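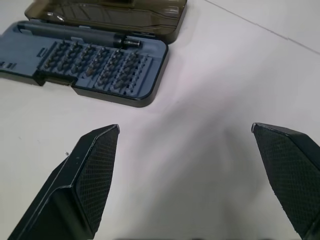
Wrist cam thread, page 2

brondov_bench
Arm is up on the shared bench. 476 lines of Python to do what my thumb does free of charge. Current job is small stuff around the screwdriver kit.

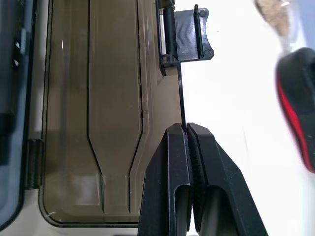
Fingertips closed on the thin strip, smoky lid on the left

Impi Partanen
Nice grip. I'd still drop the force limit. Mine is at 117 and I've stopped buying spare parts.

brondov_bench
At 117 mine drops everything. I run 357.

Impi Partanen
357 on a thin strip. Bold.

magdolna_k
Disagree with both of you, it's the pads. Ribbed is fine for flat pieces and hopeless on round handles. Also your exposure is way too high, the right side is pure white.

brondov_bench
Exposure is on the list, under rent.

Impi Partanen
Pads won't save him at 357.

magdolna_k
Post the config and we'll see. Antal's fork has a soft close mode, try that first.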